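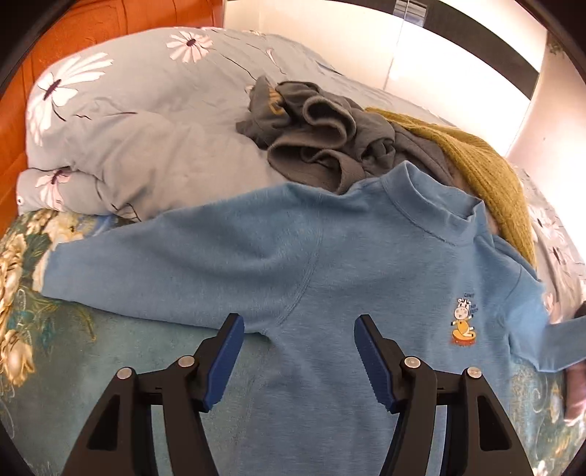
Fig. 1. Blue long-sleeve shirt laid flat on a bed, one sleeve out to the side, the other partly folded. Gray garment and mustard knit behind.

Household Routines, Handout 4: Folding, and what the folding books claim
Notes by Shuk-fan Yuen, Durnisthorpe evening course

Read this before the September session and bring one long-sleeve top of your own. Please don't iron it first.

1. Where the advice comes from

Most folding advice has been copied from other folding advice. I went through the shelf at the Rirncombe library last term and found the same rectangle in nearly every book, drawn by different hands. Some of the authors say it saves space. Some say it prevents creases. Very few say how they checked. The Kumsa booklet, which several of you have asked about, promises "up to half a drawer back." Half of whose drawer, and filled how? Treat that sort of number with care.

The one attempt at counting I know of is our own. Over two terms the Busgate group logged 204 folded tops and looked at them again after a week in the drawer. Of those, 153 were still folded well enough to pick up in one piece. It sounds good until you remember that the people doing the folding were also doing the judging, and that we never logged a pile of tops that had simply been rolled up and shoved in. We don't know what the rolled ones would have scored.

2. Laying out

Go back to Fig. 1. The usual instruction is "lay the garment flat on a hard surface." Plenty of people fold on the bed, and I have yet to see a good argument against it. A duvet gives a little under your hands, so the shirt can shift when you pull a sleeve — press with your palm and it mostly stays put.

Look at the sleeves. The seam on this shirt is a raglan, running in a curve from the neckline down toward the armpit, so there is no shoulder seam to fold along. Books that tell you to "fold at the shoulder seam" are assuming a different shirt. Use the side of the collar as your guide.

The collar is a ribbed mock neck, and it stands a bit thicker than the body. Whatever you do, you'll get a lump there. I've tried tucking it in and it made a bigger lump.

3. The fold

Straighten both sleeves. Bring one side in to the edge of the collar and lay the sleeve back down along the body. Repeat on the other side. Fold the hem up to the chest, then once more.

Prints: there's a small cartoon cow on the chest of this one. Some writers insist on folding face down so the print ends up on top. Do it if you want to find the cow shirt quickly. The claim that it protects the print is one I can't find any support for.

4. What to leave alone

The coarse ribbed knit in the figure is another matter. I'd fold it once across the middle and stop. The dark gray one, bunched as it is, needs shaking out before you can decide anything.

For discussion

Time yourself folding your top, then time yourself finding it again the next morning. Which of the two would you pay to shorten? Bring both times, including the embarrassing ones.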